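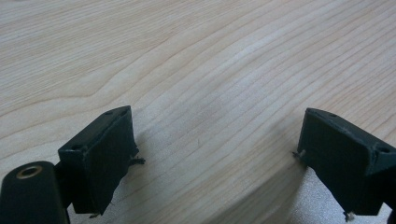 I paid $210 for the Sitell hand gripper kit, the cheap one, because the nice one costs more than my car's last repair bill. The box holds 34 parts and a manual that skips straight from step 9 to step 11. I never did find step 10. The fingers are the weak spot. They're dark, slightly rough plastic, already scuffed along the edges of the right one, with little pale fibers poking out of both like they need a shave. The brass-colored ring insert, on the other hand, looks like it wandered in from a better product.

Randi Hedlund at Arndale swears hers picks up coins. Mine picks up corks, sponges and, on a good day, a pencil. The listing says it opens and closes "up to 23 times a minute," and I can't think who's in that kind of hurry.

Would I buy it again? Probably, if they throw in step 10. Spare fingers are extra, so naturally I've ordered two sets.

12 shares | 5 comments
Last updated Jun 25, 2021
Back to top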